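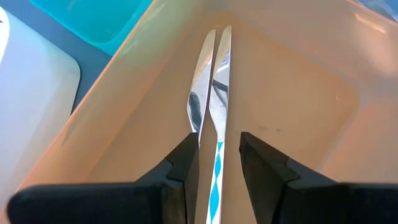

# Patching a spalled concrete step

The front step at our place in Romcombe has been shedding its edge since before we bought it. The previous owner's repair was gray exterior paint, which held up about as well as you'd expect. I finally fixed it in June, and then fixed it again two evenings later, so what follows is the second version.

## What you need

- Polymer-modified repair mortar. I used Nirkdale, because the store had it.
- A cold chisel and a hammer
- A wire brush
- A margin trowel
- A scrap board longer than the step, plus two bricks
- Safety glasses and a dust mask
- Plastic sheeting

Ordinary sand mix will stick to an old step for one winter, if you're nice to it.

## Cut back to sound concrete

Tap along the edge with the hammer. Good concrete rings and bad concrete sounds like a cereal box. Chisel out everything that sounds like cereal, and keep going until the edges of the hole are square and at least half an inch deep. Feathered edges look tidy and then peel.

My hole started out the size of a playing card. It ended up 9 inches long, and I had to go back for a second bag.

Brush out the dust, rinse, and brush again. Wet the old concrete an hour before you patch, then mop up any puddles. You want it damp and dark with no shine on it.

## Set the form

Lean the board against the riser, top edge level with the tread, and hold it there with the bricks. Wipe the inside with a little cooking oil so it lets go later.

## Mix and fill

Follow the water amount on the bag. My neighbor Solange Marinho, who poured floors for a living, watched me add "just a splash more" the first time and went back inside without a word. That patch cracked overnight.

Mix only what you can place in ten minutes. Scrub a thin coat into the hole with a gloved hand, then pack the rest in hard with the trowel while that coat is still wet. Overfill slightly and scrape level along the top of the board.

When a thumb barely dents it, drag a damp broom across once. Once! By the fourth pass it looks like a plowed field.

## Leave it alone

Cover it with plastic and keep it damp for three days. Pull the board after the first day – slide it sideways, don't pry. Use the back door until the plastic comes off, and tell whoever delivers your packages.

Mine dried lighter than the rest of the step. I'm told it will even out in a year or so. There is still some gray paint in the garage.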